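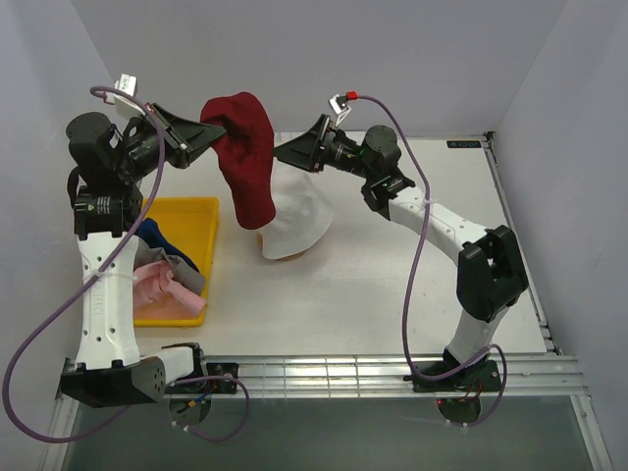 Folding table and linen station, January check. The table gets looked at before the first load is put out and again at the end of the shift, and whoever does it signs the sheet on the clipboard. The points are in the order you would walk them. Cloths waiting to be folded are kept to the tabletop and the yellow tray, with the colors in the tray (navy blue, gray and light pink this time) and the white one lying on the table under the red. Nothing goes on the floor, and nothing gets stacked against the light gray walls. Comments are from Necati Oral unless another name is given.

1. Table surface clean and free of grit
OK. Wiped with the Flultari cleaner, diluted as on the label. Go over the corners with a dry cloth afterward or they stay tacky.

2. Table surface free of chips, burrs and raised edges
OK, with a comment. Run the flat of your hand over it, then do it a second time with an old napkin. The napkin finds things the hand misses. One small rough spot near the back was sanded by Krum Omerović before the holidays and has not come back.

3. Front rail wiped, grooves clear of lint
Needs attention. Lint packs into the grooves and then comes off on the dark cloths. Use the narrow brush, not a screwdriver. Somebody has been using a screwdriver.

4. Tray clean, no cracks, sitting flat
OK. Washed and dried. The spare tray on the shelf has a hairline crack in one corner and has been marked. Please don't put it back in use to save a trip to the storeroom.

5. Tray not overfilled
OK. Cloths should stay below the rim. If they are above it, start a second tray.

6. Cloths fully dry before they reach the table
Not OK on the morning check, OK in the afternoon. Two napkins from the early load were damp at the hem. They went back in the dryer for 8 minutes and were fine after that. Hems and double seams are the last part to dry, so feel those and not the middle.

7. Colors kept apart from whites
OK, with a comment. Dry cloths can share the table while they are being folded, and that has never caused us trouble. Damp ones can't. The reds from Grotilside are the ones to watch. Yaqin Meng washed a new one with a white tea towel last winter and we still have the pink tea towel, now used for the windows. New reds get washed alone twice before they join the rest.

8. Cloths checked for pins, staples, tags and broken stitching
Needs attention. One staple found in a gray cloth, probably from the laundry slip. Slips go in the plastic pocket on the bag and should not be stapled to anything. Muchen Yan has spoken to the morning crew.

9. Stained or torn cloths pulled out
OK. 17 pulled since the last sheet, mostly grease and two with torn corners. The torn ones are for mending, bag on the hook. Grease stains go to presoak first.

10. Cables secured and off the walkway
OK. Check the whole run, down to the outlet, and look for rubbing wherever one passes an edge.

11. Floor in front of table dry and clear
OK in the morning. At 3 p.m. there was a Kollano carton standing where people step back from the table – moved. Cartons belong under the shelf even when you are only going to be a minute.

12. Lighting
OK. No flicker. Fold lines and faint stains need good light, so report a dead tube the same day.

13. Chemicals closed, labeled and stored low
OK, with a comment. The Feng stain remover had its cap on crooked and had leaked a little down the side. Bottle wiped, shelf wiped, cap replaced. The label is getting hard to read and a new one has been printed.

14. Fire extinguisher in place and in date
OK. Unit 1846, pin and seal in place. Keep the rolling cart away from it – it gets parked there when the hallway is busy.

15. First aid box stocked
Needs attention. Low on small bandages. Misaki Hoshino will reorder.

Open items to carry over: lint in the rail grooves (3), slips stapled to cloths (8), bandages (15). Item 6 to be checked on every load until the dryer vent has been cleaned.

Checked by N. Oral
Second check by M. Hoshino, items 3, 8 and 13 only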